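Menix to Open Orders for Rumura Compact Van in June

VAN DUSEN, Monday, March 21, 2022. Menix will begin taking orders for the Rumura, its first compact delivery van, in June. The model will be sold through 19 dealers at launch and will be offered in two wheelbases, both with front-wheel drive.

The base engine is a turbocharged three-cylinder gasoline unit paired with a six-speed manual transmission. A four-cylinder diesel is optional on the short wheelbase and standard on the long one. An automatic transmission is available with either engine. Fuel economy ratings will be published once certification is complete.

The Rumura shares its front suspension and steering rack with the Dastside wagon. The rear axle is new and uses single-leaf springs in place of the coils fitted to the wagon. Menix engineers revised the rear brake proportioning after loaded testing, and the parking brake is now electric on all versions.

"Most of the work went into the rear axle and the door hinges," said Lucero Henao, program manager for light commercial vehicles at Menix. "The side door had to open fully next to a curb with the van at maximum load."

Standard equipment includes six tie-down points in the cargo floor, LED cargo lighting, a full-height bulkhead and a rearview camera. A sliding door on the driver's side is an extra-cost option.

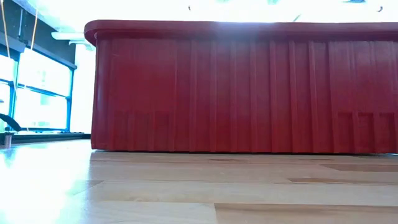

Red bin with ribbed walls, in both views.
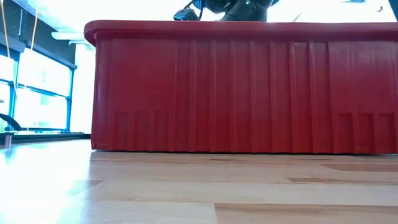 Service intervals are the same for both engines. The warranty covers the powertrain for 3 years, and the body is covered separately against rust-through. Prices will be announced when the order books open. Dealers will receive demonstration vehicles before that date, and fleet customers may request a test drive of up to 30 minutes through their local dealer.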